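The Understudy

Ornella Zuccaro had been dying in Act Two for 30 years, and she was not about to let her niece do it for her.

"It's one night," said Loredana. "You have a fever. You sound like a drain."

"The Countess has pneumonia. I will be magnificent."

The play was The Widow of Nornano, and the Lulberg Players put it on every May whether or not anyone asked. It had been written by the town's only playwright, a dentist, and it ran for three hours if the Duke remembered his speech and two and a quarter if he didn't. The audience loved the Duke for forgetting.

Loredana had understudied the Countess for six seasons. In that time she had learned 386 lines, two songs and a fall down four stairs, and had performed none of them in front of a paying customer. She had mostly held her aunt's coat. Lately she had started saying the lines to the coat.

"You could play the maid again," Ornella offered, from under a towel. "You have a gift for the tray."

"The maid says 'Madam, a letter' and leaves."

"And people remember it."

Loredana went to the kitchen to boil more water. She stood over the kettle and considered, in a calm and practical way, how hard it would be to lock a bedroom door from the outside.
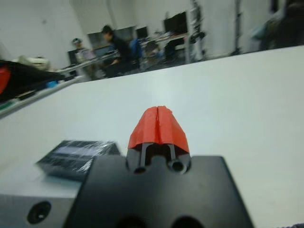 By six o'clock Ornella was in full makeup, which covered the fever, and a black lace collar, which covered the rest. She rode to the theater in the back of Guerra's bakery van, lying down, as a rehearsal. Guerra, who played the Duke, drove with his script open on the wheel.

"Do I say 'farewell' before the duel or after it?" he asked.

"Before," said Loredana.

"After," said Ornella. "The way you fence."

There were 94 people in the house, a record, owing to a canceled soccer match. Loredana stood in the wings in her apron with the tray. She watched her aunt sweep on, lift one hand to her brow and open her mouth.

What came out was a small, dry squeak - the noise of a shoe on a gym floor.

The audience waited. Ornella tried again and got half a squeak. Then she turned, with enormous dignity, and looked into the wings.

Loredana walked on. "Madam," she said, "a letter."

It was two scenes early. Ornella took the letter, pretended to read it, clutched her chest and fell down all four stairs. She did it beautifully. Then she lay at the bottom, opened one eye, and pointed at the chair, the shawl and finally, with some reluctance, her niece.

Loredana put down the tray and picked up the shawl.

"Farewell," said Guerra, to be on the safe side.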